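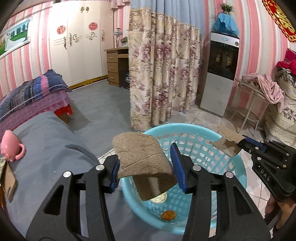 Trozos de cartón sobre una cesta de plástico azul claro.

Preguntas frecuentes sobre el equipo de fútbol americano de Skalcombe

Última actualización: 8 de febrero de 2018

¿De dónde viene el apodo de los Barqueros?
El primer campo estaba junto al embarcadero de Barden y varios jugadores trabajaban en el transbordador. Un periódico local empezó a llamarlos así por comodidad y el nombre quedó. En los programas antiguos aparece también "los del río", que dejó de usarse cuando el equipo se mudó al campo actual.

¿Por qué el uniforme es verde y gris?
El verde es el del escudo del colegio. El gris se añadió más tarde, porque las camisetas de visitante eran blancas y se confundían con las de Weltier. Los cascos no llevan logotipo, solo el número.

¿Cuántos espectadores caben en el campo?
El aforo es de 2,176 personas, contando la grada descubierta del lado norte. Las sillas plegables no están permitidas en los pasillos.

¿Qué es la Copa Mac Suibhne?
Es el partido anual contra Weltier. Lleva el nombre de la familia que donó el trofeo. El ganador lo guarda hasta la temporada siguiente; si hay empate, se lo queda quien ya lo tenía. El partido cambia de sede cada año.

¿El equipo juega en una liga profesional?
No. Es un equipo universitario y los jugadores son estudiantes matriculados. No cobran.

¿Quién puede presentarse a las pruebas?
Cualquier estudiante matriculado a tiempo completo. Hace falta un certificado médico en vigor y el formulario firmado. Las pruebas de la próxima temporada son en mayo y las fechas exactas se publican en el tablón del gimnasio. No es necesario haber jugado antes, aunque sí conocer el reglamento básico.

¿Tengo que comprar mi propio equipamiento?
El casco y las hombreras se prestan con un depósito, que se devuelve al final de la temporada si el material vuelve completo. Las botas y el protector bucal los pone cada jugador.

¿Cuánto cuesta la entrada?
Los estudiantes entran gratis con el carné. Para el público general hay entradas en taquilla el mismo día. Los menores de 16 años no pagan si van con un adulto.

¿Se puede entrar con comida?
Sí, pero no con envases de vidrio. La puerta 2 es la más rápida para quien lleva bolsas.

¿Dónde se pueden consultar resultados antiguos?
En la biblioteca, sección de historia local. Faltan varias temporadas de los primeros años. Bláthnaid Mulcahy se encarga del archivo y recibe con gusto copias de programas, fotografías o recortes. Los originales se devuelven después de escanearlos.

¿Se suspenden los partidos por lluvia?
Por lluvia no. Por tormenta eléctrica sí, y la entrada sirve para la nueva fecha.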